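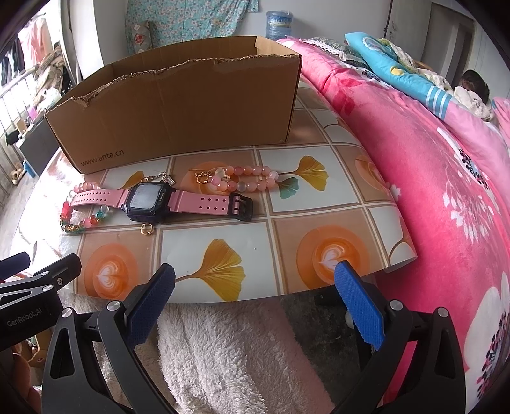

Teaching Two-Handed Pick and Place by Demonstration: Small Jewelry into an Open Box
Milline Robotics Course, Final Project Report
8 December 2023

Summary

Our project asks how well a policy can learn to put away small, awkward objects when all it gets to learn from is people doing the job with a pair of hand-held grippers. We picked jewelry and watches going into a cardboard box, and we trained on 2,000 demonstrations. The short version is that watches went very well, beaded bracelets went better than we had dared to hope, and rings are still a headache (a fun one!).

Why this task

Most of the practice tasks we did in May used blocks and cups. They are friendly objects: they stand up, they keep their shape, and if you miss by a little the fingers slide into place anyway. A bracelet folds when you pinch it. A watch strap bends and swings. A ring on a flat surface gives the fingertips almost nothing to hold. We wanted a task where the person demonstrating has to think about how to grab each thing, and we wanted to see whether that thinking would carry over.

We also wanted to record in real homes and not at the lab bench. Patterned tablecloths, window light, beds and laundry are what a home robot would have to look past, so we left all of it where it was.

Collecting the demonstrations

Each demonstrator held one gripper in each hand. The wrist cameras recorded the fingertips and whatever was in front of them, and the Lakar tracking software gave us the path of each hand. We had first planned to drive the arms remotely with the Echeverri controller. We tried it for one afternoon and it was slow going, mainly for the rings, where you really miss having your own wrists in the loop. Switching to hand-held demonstrations was the best decision we made all semester.

The rules for a demonstration were simple. Start with the grippers open and in view of the table. Move one object at a time. Let go only when the object is below the top edge of the box. If something drops, pick it up again and keep recording, as the recoveries are useful too. 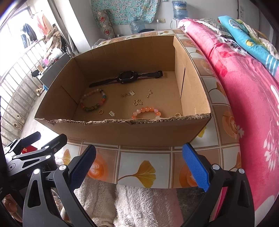 Figure 2. View from one wrist camera: a watch, beaded bracelets and gold-colored charms in the box, with both grippers at the table.

Notes on the box

We used plain cardboard boxes with the top open. Torn and uneven edges turned out to be a good test. A low front edge is easy to reach over, but a frayed one also hides small pieces lying close behind it, and early versions of our policy would simply ignore anything that was partly covered. Adding views from the second gripper helped a lot here.

Training and results

We trained on the Varnidmont cluster with the action model from the course, changing only the image size and the length of the action sequence. For each object type we ran nine trials on the robot.

Watch: 9 of 9
Beaded bracelet: 8 of 9
Ring: 2 of 9

The one missed bracelet was pinched between two beads and rolled out of the fingers. Nearly all the ring failures looked the same: the fingertips closed just above the ring and came up with nothing. Human demonstrators make that mistake as well, but they feel it at once and try again, and our robot has no sense of touch to tell it so.

Next steps

We would like to add a simple force reading at the fingertips and record a fresh set of ring demonstrations with it. We also want to try smaller charms, which we left out of the robot trials, and a box with a lid that one hand has to hold open while the other hand works.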